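Residents > Newsletter > Kitchen and Home

Filed under: Building News, Water

The hard water survey is finished. Khanyisile Buthelezi sent forms to 930 homes in Brokow and Prollport over the winter, and almost 700 came back. Thank you to everyone who filled one in. 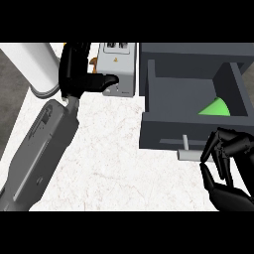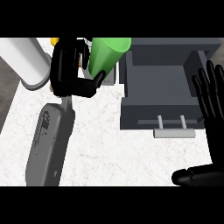
Simulated kitchen views: a marble counter, and a green cup in hand.

The most common complaint was white scale on faucets and kettles, followed by spots on glasses. Homes on the Prollport side reported more of both. The water there comes from the Morais well, and Brokow is still on the older reservoir line.

Scale is not a health problem, but it shortens the life of water heaters. Lindiwe Pillay at the water office suggests draining a few gallons from the tank once a year. Turn off the power or gas first and let the water cool. For kettles, equal parts white vinegar and water, left for an hour and rinsed well, will do the job. Keep vinegar off marble and other natural stone, as it leaves dull marks. Use warm water and a mild dish soap there instead.

Several people asked about softeners. The office has no plan to soften the supply, and any unit in a rented home needs written approval from the owner.

Test strips are free at the Pustska Street desk, 3 to a household, while they last. The desk closes at noon on Wednesday. Sibusiso Mkhize can mail strips to anyone who can't get in. Call extension 272.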